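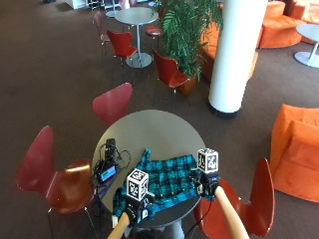
Page 2 of 6

Jaltik glove kit, worth it for cloth work?
Posted in September by tullal_bench

We are testing the Jaltik kit at Tullalbridge for shirt folding. It is the pair of black sensor gloves with the marker cubes on the back of the hand, and the hand-held gripper comes in the same order. The price for us was 1,151 with shipping. Calibration of the gloves is easy to learn. My complaint is the cable at the wrist — when I reach across a shirt I think about the cable and then I fold badly.

mirefold
I don't agree about the cable. Tape it along the forearm and you forget it after a few shirts. For me the cubes are the weak point. When one hand passes over the other, the tracking is lost.

Bovano_user
We returned ours and stayed with the Ashworth set, which has no cubes. It costs more, but the battery lasts us the full morning.

tullal_bench
Thank you both. Mirefold, I will try the tape. For the gripper, I put one view below. The lens is very wide, so you get the cloth and half of the room also.
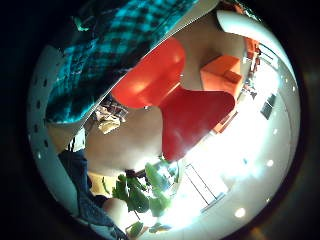

View from the gripper camera, plaid shirt at upper left.

mirefold
Too much room and too little shirt, in my opinion. Can you crop it in the software?

tullal_bench
You can, but I prefer to keep the wide view. Our position tracking uses the background, and with the crop we lost it 2 times in one session.

Bovano_user
Then a plain wall would be bad for you. Ours is plain. Maybe this explains why we were less happy than you with the same kit.

tullal_bench
Possible. I have about 97 folds recorded now and will write again when I have tried towels.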